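Kunmont Children's Library
@kunmontchildrenslibrary
14 September 2024

1/9 The Kunmont Children's Library is pleased to announce that the Ghorbani Play Kitchen Collection is now available for loan. Families holding a current library card may borrow from the collection at the Clasau and Mavham branches.

2/9 The collection contains 1,044 pieces in total. It includes plates, bowls, mugs, cloth napkins, and a wide range of soft play food. Pieces are lent in drawstring bags, each with a printed contents card. Please check the card before leaving the desk.

3/9 Loan period: three weeks. One renewal is permitted, unless another family has placed a hold. Each card may have 2 bags on loan at a time.

4/9 Soft items are to be returned unwashed. The library launders all plush pieces between loans – home detergents vary, and several children who use the collection have skin allergies. Plates and mugs should be wiped with a damp cloth and returned dry.

5/9 Lost pieces should be reported at the desk. There is no charge for the first missing piece on a loan. After that, the replacement fee printed on the contents card will apply.

6/9 Families have asked which bags are suitable for younger children. Bags with a green tag hold large pieces only. Bags with a yellow tag include smaller pieces and are intended for ages four and up. Tag colors are also shown in the online catalog.

7/9 Table-setting sets remain the most requested. A plate, a mug, and one or two soft pieces are enough for a child to serve a meal, clear it away, and begin again. Staff suggest starting with very few items and adding more on the second or third day.
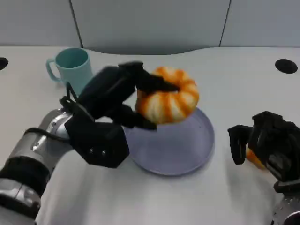
Text: Fereshteh Amini, Collections Office
Kunmont Children's Library

8/9 The orange-and-white striped ring is plush, with an open center. Children have called it a pumpkin, a shrimp, and a doughnut, and the catalog accepts all three as search terms. The round plate is a pale lavender-gray with a shallow rim, and the mug is light turquoise plastic.

9/9 Holds may be placed online or at either branch. Donations of used toys cannot be accepted for this collection. Questions about a current loan should be directed to the branch where the bag was issued.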